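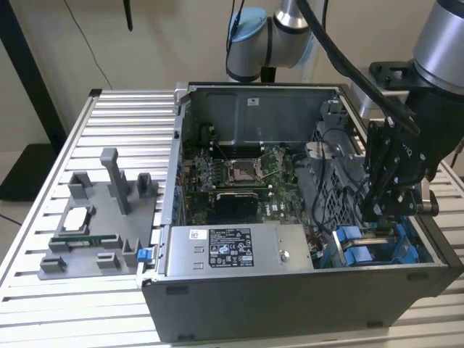 Page last changed: August 27, 2021

Stistdale Technical Centre
Disassembly Cell Working Group
Minutes of the set-up and maintenance meeting

Present: cell supervisor (chair), maintenance lead, controls technician, safety officer, stores representative (minutes).
Apologies: Sernex service desk.

1. Minutes of the previous meeting
Agreed as a correct record. The action on spare gripper screws was carried forward under item 4.

2. Position of the computer tower
The maintenance lead reported that the tower is to be laid on its side with the side panel off and the interior facing up. The power supply is to lie along the front of the slotted table and the drive cage to the right of the processor socket. The meeting agreed that this position would be the standard one for the Effiong programme. Operators are to check it against the setting sheet before the arms are enabled.

3. Arms and cables
The controls technician stated that the approach to the drive cage remained the most difficult move in the programme, as there are loose cables in front of the cage and the gripper comes down close to them. It was agreed that the approach height be raised by 5 mm and the speed on that move reduced until further notice. The heavy cable on the first arm is to be checked for rubbing at the start of each shift. A request to re-route it was deferred, pending advice from Sernex.

4. Gripper maintenance
The fingers and mounting plates are to be inspected every 57 hours of running. Four spare screws are held in stores and a further set is on order from Povach. The finger alignment is to be recorded in the cell log after any change.

5. Fixture plate
The printed fixture plate stays on the left side of the table. The safety officer asked that boards be placed in its slots only when the arms are stopped. Agreed. The maintenance lead will mark the plate's position on the table so that it can be put back after cleaning.

6. Actions
Controls technician: amend approach height and speed.
Maintenance lead: mark plate position; add cable check to shift sheet.
Stores: confirm delivery of screws.
Chair: write to Sernex on cable routing.

7. Next meeting
October, on a date to be circulated by the chair.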